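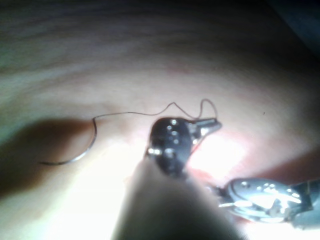 Section 4: Placing and Aiming the Vanari Bench Lamp

By now the lamp should be in one piece, with no more than one washer left over. (The spare washer is supplied on purpose. If you have two, go back to Section 3.) What remains is deciding where the lamp goes, which most owners settle in ten seconds and then complain about for years.

Before you start

You will need a bench or table with a solid edge, the hex key from the small bag, and the thing you actually plan to work on. Aiming a lamp at bare tabletop tells you how well it lights tabletop.

Clamping the base

1. Choose the side opposite your writing hand. Right-handed people clamp on the left. If you work with both hands equally, clamp at the back and try not to mention it to anyone.

2. Slide the clamp over the edge of the bench until the rubber pad sits flat. Leave the pad on. It looks like packing material and is not.

3. Tighten the screw by hand until the clamp stops moving, then give it one quarter turn more with the hex key.

4. Push the lower arm gently from each side. If the base shifts, repeat step 3. If the bench shifts, you have a different problem, and Section 4 is sympathetic but can't help.

CAUTION: Do not clamp to glass, to a drawer front, or to the folding leaf of a table. The lamp head weighs more than it appears to, and it will wait until you have left the room.

Setting the height

5. Raise the head until the lower rim is above your eye line when you are seated. If you can see the diodes, they can see you.

6. Turn the dial to the middle position, which gives 800 lumens. Full brightness is available and everyone tries it first. Try it, enjoy it, and come back to the middle.

7. Lower the head a little at a time until small details are easy to see and pale surfaces still show some texture.

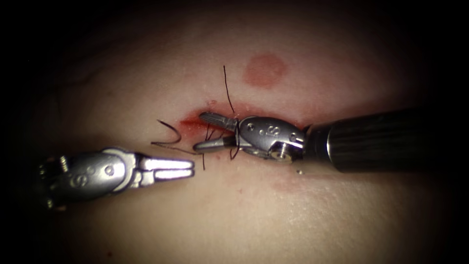

Narrow beam: bright center, black corners, and a shine on anything polished.

NOTE: The narrow beam is for close work only. Using it to light a whole room produces the mood of a police interview. For general light, twist the collar to WIDE and move the head back.

Dealing with glare

8. Tilt the head away from you by one click. Most glare comes from light bouncing off the work and straight up your nose.

9. If you still see a white patch, move the lamp sideways before you turn it down. Dimming makes the glare dimmer along with everything else.

10. Fit the Zutell diffuser (sold separately, as these things are) if your work is glossy or very pale. It snaps on in one direction. The other direction also snaps, but you only get to do it once.

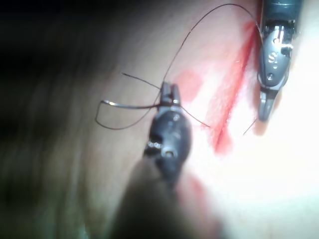 A reader of the August printing wrote to say that steps 8 and 9 are the wrong way around, and that on her jewelry bench, moving the lamp sideways first fixed the glare before she had touched the tilt at all. We tried it her way on three benches and it worked on two. Use whichever order you like. The numbers stay as they are for now.

Checking for shadows

11. Put your hands where they will be when you are working and look for the shadow. One soft shadow is fine. One hard shadow across the spot you care about means the lamp is on the wrong side, and you are invited to reread step 1.

12. Check again with any tools you normally hold. A shadow that misses your thumb may be quite fond of your pliers. 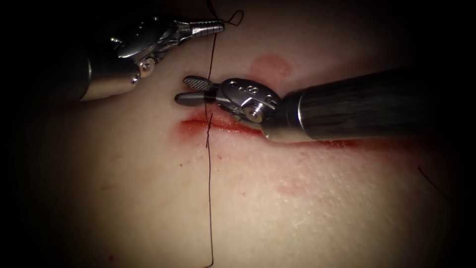
Light falling off toward the corners, with the cut kept in the well-lit part of the pad.

NOTE: If two people share the bench, set the lamp for the one doing the finer work. The other may buy an Irkevow side lamp, which fits the same clamp.

Saving the position

Press and hold the dial until the light blinks twice. The lamp now remembers its brightness. It does not remember its height or angle, so mark the arm with a bit of tape if anyone else in the house dusts.

Replacement rubber pads are part number 287, from any Koubek parts counter.

Section 4 revised 4 September 2026. Continue to Section 5, Cleaning the Head.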